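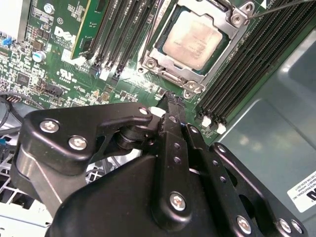

Unit 11: Memory and processor on the main board

Notes by Ghada Smadi for the hardware course, Balcombe building

The board we study is from a Dell machine. The processor is held by a silver metal frame with four round screws. Please do not loosen these today. The black memory slots are in two banks, one on each side of the processor.

Before next class:
- Find the small latches at the end of a memory slot.
- Read pages 26 to 31 of the Plomier reader.
- Give your drawing of the board to Wissam Akl.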